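September 7, 2023, Tikesen bench

Spent a good part of the morning with the teal task board, and I have to say I'm getting fond of it. It lies nicely on the pale table and the color makes the white lettering easy to read, even for my tired eyes before coffee!
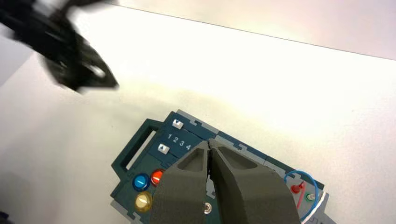 *Task board, button end: blue and red-orange push buttons, dark up and down arrows on white buttons.*

I'd like a spare pair of round caps from Wyss before November (2 of each color, if the budget stretches), and a label for the handle side so it goes back on the right shelf at Pestthorpe.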